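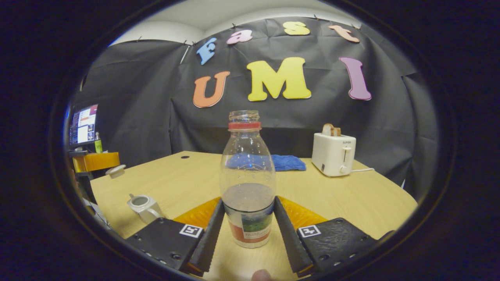 Belstead, 2019-12-04

Kitchen table tips for the gripper club

These are the tips we hand to new members of the Belstead club, written up properly at last. They cover the household things we practise on and how to keep them in a fit state, along with a bit about looking after the grippers. Most of it comes from Teodor Strand's notebook. He ran the bench for the Kereama student round in March and wrote down what went wrong each evening, and the rest of us have added to it.

If you are doing a similar project at school or at home, take what is useful. None of it needs special kit beyond what you would have in a kitchen drawer or a modest toolbox.

Bottles

A clear plastic drinks bottle is the best thing to start on. It stands up by itself, it costs nothing, and you can see the fingers through the walls while you learn how hard to squeeze. Take hold low down on the body. A bottle held by the shoulder tends to tip, and one held by the neck swings about.

Empty bottles crumple more easily than full ones. Close the fingers until the bottle stops sliding when you nudge it, then stop. If the sides go in and stay in, put that bottle in the recycling and get another. Blowing it back into shape works once or twice, but the crease stays weak and it will fold there every time.

To clean a bottle for practice, rinse it with warm water and a drop of washing-up liquid, shake, rinse again and leave it upside down on the rack overnight. Old squash left in the bottom goes sticky, gets on the finger pads and then on everything else. For a bottle that smells, a spoonful of bicarbonate of soda in warm water, left for an hour, does the job.

Leave the label on if you can. A paper label gives the fingers something to grip, and a bare wet bottle is hard going even for people who have done it for months. If the label is already half off, take it off completely. Soak it in warm soapy water, peel it, and rub the last of the glue away with a little cooking oil on kitchen paper. Wash the oil off well afterwards.

If you want the bottle heavier, put in a little water and screw the cap down tight. Use 3 bottles at different levels and mark each one on the base with a permanent pen — the marks on the sides rub off. The Flanditz practice sheet asks for one with 480 ml in it, and a kitchen measuring jug is good enough for that. Don't use sand. We did, and it got into the hinge of one of the grippers.

Teapots, jugs and other china

Plain white china is cheap in charity shops, so buy odd pieces and don't bring in anything from home that you would miss. Check the rim and the spout for chips before each session by running a dry cloth round them. A cloth will snag on a chip that your eye misses, and it saves your finger.

Small pots and creamers can be laid on their side if the task calls for it, and picking one up from there is harder than it sounds. Put a folded tea towel underneath for the first few tries. Go for the body first and leave the spout and handle until later.

Tea stains inside a pot come off with bicarbonate of soda on a damp cloth. Rinse well and dry the outside fully before practice. A china pot that is damp on the outside will slide through the fingers.

Toasters

We use a real two-slot toaster for the loading exercise, and it stays unplugged for the whole session. This is the one rule we are strict about. Wind the flex up or run it off to one side at the back, where it can't be caught by an elbow.

Empty the crumb tray before you start. If the toaster has no tray, turn it upside down over the sink and tap the sides. Never poke about inside with a knife.

For toast, make a slice the evening before and leave it out on a rack. It goes hard and lasts a good long session without bending. Fresh bread squashes, and warm toast leaves crumbs in the slots. Medium-sliced white is the easiest to fit. Thick slices jam, and then somebody has to turn the toaster over again. Throw the practice toast away at the end, however good it still looks. It has been handled all evening and has been on the table.

Wipe the outside with a cloth that has been wrung out hard, then dry it. Fingerprints on white plastic come off with a drop of washing-up liquid on the cloth.

Cloths and towels

Keep one towel that is used for nothing else. Ours are plain dark or bright colours so that they stand out on a pale table. Wash new towels twice before you use them and skip the fabric softener, which makes them slippery. A towel dried on the line is stiffer and easier to pinch than one out of the tumble dryer.

For folding practice, start with the towel flat. For picking-up practice, just drop it and use it however it lands. Beginners always want to tidy it first. A crumpled towel usually has a ridge standing up somewhere, and that is the place to take hold.

The table

A smooth wooden top is good to work on, but it marks. Wipe up water straight away and go over the table at the end with a barely damp cloth, then a dry one. For white rings, try a little mayonnaise left on for an hour and wiped off. It sounds daft and it works on ours, but try it in a corner first.

If your table has a hole for cables, cover it with a bit of tape before anyone works with small things. We have lost two bottle caps and a screw down ours.

Keep lids, knobs and anything else that rolls away from the front edge.

The backdrop

A dark cloth hung behind the table makes it much easier to see what you are doing. Black cotton is fine. Shiny material is no use because it throws the light back. Hang it from the top edge with strong clips, and put it up the day before if you want some of the creases to drop out. A steam iron on the cotton setting will deal with the rest, though plenty of us don't bother.

Foam letters look cheerful on a backdrop for an open evening. Pin them and don't glue them. Glue leaves a pale crust on black cloth that won't wash out, and you will want to use the letters again. Lay the words out on the floor first, then pin the middle letter and work outwards. Tilting the end letters a bit gives you a nice arch without any measuring. To store them, lay them flat between sheets of newspaper. Foam that has been kept bent stays bent.

Looking after the gripper

Wipe the fingers with a damp cloth after each session and get into the ridges with an old soft toothbrush. No bleach and no solvents. Bread crumbs are the worst for packing into the teeth, so do the brushing straight after toast practice.

The square black-and-white markers need to be clean and flat. A greasy thumbprint is enough to cause trouble. Use a dry lens cloth on them and nothing wet, as the edges of the paper lift. If one has started to curl, replace it with a fresh print of the same marker at the same size, and put it back in the same spot the same way up. Teodor once put one on upside down and spent a whole evening looking for the fault in the software.

Check the small screws every couple of weeks. Finger tight and then a touch more is plenty. Keep the spares in a jam jar with the right size of key taped to the lid.

The lens wants a puff of air first, then the cloth. Rubbing grit across it will scratch it.

Keeping a record

Write down each try on paper, good or bad, with the object and who was holding the gripper. Across the March round we logged 1,131 tries, and about 700 of them were worth keeping. The poor ones taught us most about table layout, so file them separately and don't bin them.

One person works the gripper, one writes and one resets the table. Swap when the toast goes soft or when arms get tired — holding a gripper out in front of you for a quarter of an hour is harder work than it looks.

End of session

Bottles go upside down on the rack, caps in the bowl. China is dried and wrapped in the tea towels. The crumb tray is emptied a second time. Towels that got wet go home with whoever used them and come back washed.

The Gronedness loan box has a printed list inside the lid. Tick things off against that before it goes back on the shelf, and leave a note in the box if anything is cracked or running low.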